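Monday, Vorkmont bench, started at 7 with tea

Came in meaning to do a quick re-zero on the two-arm table and lost most of the morning to it, so I'm writing this down while I still remember which bit I did in which order (my last entry on this was useless, sorry).

The complaint was the left arm. It had been stopping short when it came in to the middle, a small hitch and then carrying on as if nothing had happened. The Brallia software logged it as a following error on the wrist joint, which I didn't believe, as we had a run of those in August and it was the cable every time. So I started with the cable. Powered down, waited for the brakes, then took the wrist through its full travel by hand with the other hand resting on the loop. You can feel it go tight in the last bit of the turn. Somebody (me, probably) had pulled the tie too snug after the last gripper swap, so the slack had all ended up on the wrong side of the joint. Snipped it, gave the loop more room, put a new tie on loosely and did the full travel again. Lovely, no drag at all!

While I was there I went over the mounting bolts on both base plates. Left side fine. Right side had 2 that took a bit of a nip -- I've put paint marks across the heads now, so next time we can just look. Please don't wipe them off.

Then the re-zero proper. Order that works:

1. both arms parked, e-stop in, laptop on mains (it sulks on battery)
2. right arm first, joint by joint from the base out
3. left arm the same
4. open and close both grippers fully before saving anything
5. save under a new name, don't overwrite the old offsets

I forgot step 4 the first time and had to go round again. The grippers take their open position from whatever they were doing when you hit save, so mine came up thinking half shut was wide open. Annoying but harmless.

After that I ran the Pomelholm pick routine at 85 per cent speed with our usual junk on the table, then checked the wrist and side views. 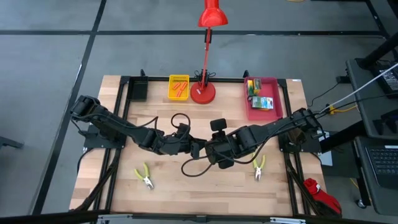
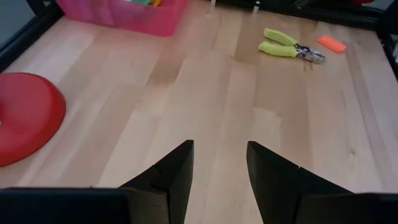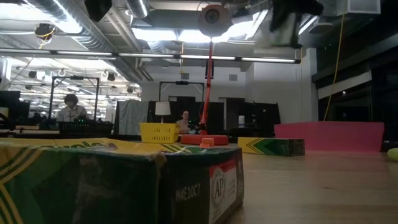

No hitch in the whole run, and the following error on the left wrist stayed flat, so I'm calling it the cable until something tells me otherwise. I'd still like to see it do 1,000 cycles before we go back up to full speed. I'll set that going after lunch and somebody can glance at the log on the way past.

Still to do:

- order more of the wide cable ties, the narrow ones bite into the sleeve
- redo the wrist loop on the right arm to match (it isn't complaining yet, but it was tied the same way)
- copy the new offsets over to Pop, which is still loading the old file at start-up
- find the long hex key. I had it at nine and haven't seen it since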